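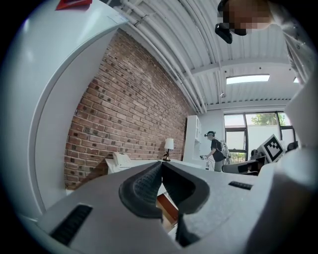
Reworking my light tank build in Clasorov

February 2023

I have gone back to the Flendel, the tier III light tank I sold in October and then bought again at full price. The last balance patch changed its gun handling, so my old setup no longer made much sense.

The stock turret is not worth keeping. It carries the same gun as the upgraded one but turns more slowly, and its view range is too short for passive spotting. Research the second turret first, then the engine. The tracks can wait, as the load limit is only reached if you fit the heavier howitzer. I tried the howitzer for an evening and took it off again. The reload is nearly twice as long and the shell drops badly past medium range.

Equipment is a matter of taste. I run optics and a gun rammer. Samuele Marchetti, who platoons with me, prefers camouflage netting and sits in one bush for the whole match. On Oyelaran, which is mostly open farmland, his way gives better results than mine. On Festier the streets are narrow and the netting does very little.

For crew skills I would train the commander on recon and leave repairs until later. The Flendel rarely survives long enough with a broken track for repairs to matter. Carry 2 first aid kits if the slots allow.

Armour is thin on all sides. Angling the hull will bounce the odd machine gun round and nothing else. Keep moving, stay off the ridge line, and save the premium shells for anything two tiers up.

Next I want to test the diesel engine, once I have the credits back.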